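Melnychuk Hall Players @melnychukhallplayers
October 2024

1/ We open our musical in the Melnychuk Hall soon, and several people have asked me how a small company chooses a show. I am the musical director, and English is my third language, so please be patient with me. I will write it in small pieces.

2/ The show is called The Ferry to Jolmont. It is an old piece, written for a town like ours, and it was performed only a few times. It has fourteen songs, one very long dance and a storm at the end of the first act. You have probably not heard of it. I had not heard of it either until last year.

3/ The story is simple. A ferry stops running and the passengers must spend one night in the waiting room. Two of them were married to each other a long time ago. One is carrying money that does not belong to him. The woman who sells the tickets knows everything, and she has the best song.

4/ For the rights we wrote to Salent, the small publisher which has the catalogue now. They answered in two days and were very kind. The licence is a fixed price for each performance, and the piano score is included. The band parts you must hire separately. I did not read that line carefully enough the first time.

5/ The parts arrived in August in a large box. They are written by hand, and some pages have been corrected by three or four different pencils. In the second clarinet book, someone wrote "do not trust this bar". I checked it. The bar is wrong by a whole tone.

6/ So I spent most of that month copying. I found 73 mistakes, if I count the missing accidentals, and I sent the list to Salent. They have thanked me and they say the next company will receive a clean set. I am quite proud of this list.

7/ Our band is seven players: piano, two reeds, trumpet, cello, bass and drums. The original asks for eleven. I gave the horn line to the cello, and in most places I like it better this way. In the storm I miss the horn very much.
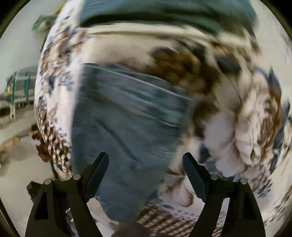 8/ About auditions. We asked each person for one verse of any song and one page of reading. We did not ask for dance, and this was my mistake. The waiting room dance lasts nine minutes, and everybody on the stage is in it, also the man who plays the old judge.

9/ Our choreographer has made it possible. She built it from walking, sitting down, standing up and changing seats. When it goes well it looks like a real waiting room which slowly becomes crazy. When it goes badly there are two people on one chair.

10/ Some singers asked if we will use microphones. We will not. The hall has 200 seats and a wooden ceiling, and the old builders knew what they were doing. But it means the band has to play softly, and the drummer and I have talked about this many times. He now uses brushes until the storm.

11/ A question came by message: is it suitable for children? I would say yes from eight years old. Nobody dies. There is one argument in the second act with strong words, and the first act is 73 minutes long, so please think about this with the small ones. The second act is shorter.

12/ Another question: why not do a famous show? We have done them, and I love them. But a famous show costs us much more, and everybody in the audience already has the film in their head. With this one, our ticket seller can be the first ticket seller they ever meet. She is enjoying that.

13/ The hardest song is "Moltard Light". It is a quartet, without any piano, and each person sings a different memory of the same lighthouse. In rehearsal we lose the pitch slowly, like a tire losing air. On our best evening we finished a quarter tone low. On the other evenings I prefer not to say.

14/ We tried a little trick from my old choir teacher. The four singers stand with their backs to each other and sing it at half speed, only on vowels. It is boring and it helps. Now the bass holds his first note a bit longer and the others tune to him.

15/ Tickets, because people ask. We printed 300 posters and I think all of them are on the same street. You can buy at the door or at the bakery beside the hall. Adults pay 25 dollars, students pay 15. There are 40 seats on the balcony which are cheaper, and the sound up there is the best in the building.

16/ If you use a wheelchair or have difficulty with stairs, please come in by the side door on the parking side. The ramp is there. Write to us before and we will keep a place in the colour-marked row near the front, with your companion beside you.

17/ We still need one page turner for the piano. You have to read music, sit very still for the quartet, and not laugh at the judge during the dance. I cannot pay, but there is soup before every show.

18/ Tonight we run the second act with the full band for the first time. I have sharpened all my pencils and I have put new tape on the trumpet part. If the storm goes well, I will post a small recording of it tomorrow.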